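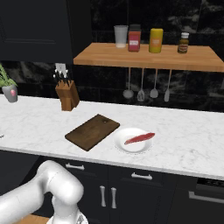
Figure 1. The simulated kitchen, with the bowl and cutting board on the counter and the arm at lower left.

Can a Robot Put Away Dinner? Student Project Report
Branislav Polák

My question was whether a robot arm can do a plain kitchen chore yet. I picked moving food between a bowl and a cutting board, the kind of job a kid gets handed before dinner. After one term on it, my answer is no, and I think the people selling the idea should slow down.

All tests ran in Prilen, the simulator our lab uses. The control program, Destine, was trained on 3457 recorded runs before I got it. I gave it 30 tries at taking the strip of food out of the bowl and laying it on the board. A try counted if the food ended up fully on the board and the bowl stayed upright.

It passed 13. Of the failures, 7 were drops on the way over – the grip closed, the arm lifted, and the food slid out. The other ten never got that far. The arm went down beside the food, closed on the rim or on air, and carried on with the rest of the motion as if it had something.

That last part bothers me more than the score. A person who misses looks down and tries again. Destine had no check for an empty hand, so it "placed" nothing on the board and went back to its start position.

It also had an easy day. The board and bowl sit side by side, and I never moved them between tries. There was no one else in the kitchen and no sink full of dishes. Simulated food does not stick or leave juice on the counter either – at least not in our setup.

Kopecký, our project adviser, thinks a retry step would fix half of the misses. Maybe. I added one in November but ran out of lab time before I could test it properly, so those runs are left out. The next student should start there, and should move the bowl.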